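Desk organiser

A desk organiser is a holder or set of holders used to keep small items of stationery together on a work surface. The simplest form is the pen pot, an open cup that stands upright. Larger types have trays, drawers or slots for letters.

Early examples were inkstands, which held ink, quills and sand. As ink bottles left the office, the stand gave way to the plain cup. Wire mesh became a common material because it is light, cheap to press and does not gather dust at the bottom.

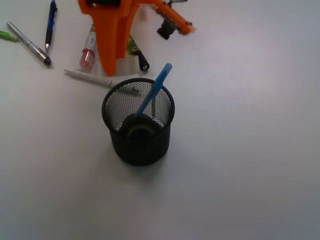

A round mesh pen holder with a roll of tape inside

The Tunstead works made 2,815 mesh pots in its first year, in a single size 106 mm tall. Its designer, Hideaki Tsuji, later added a wider model for rulers and scissors - this sold poorly and was dropped.

Adhesive tape is often kept with pens, although it is usually sold for use with a separate dispenser. 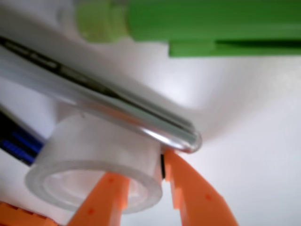
Sugawara, a rival maker, sold trays in packs of 40 to schools and offices. Most organisers are now made of steel, plastic or card, and many are given away as printed gifts.

See also: Inkstand, Letter rack, Pencil case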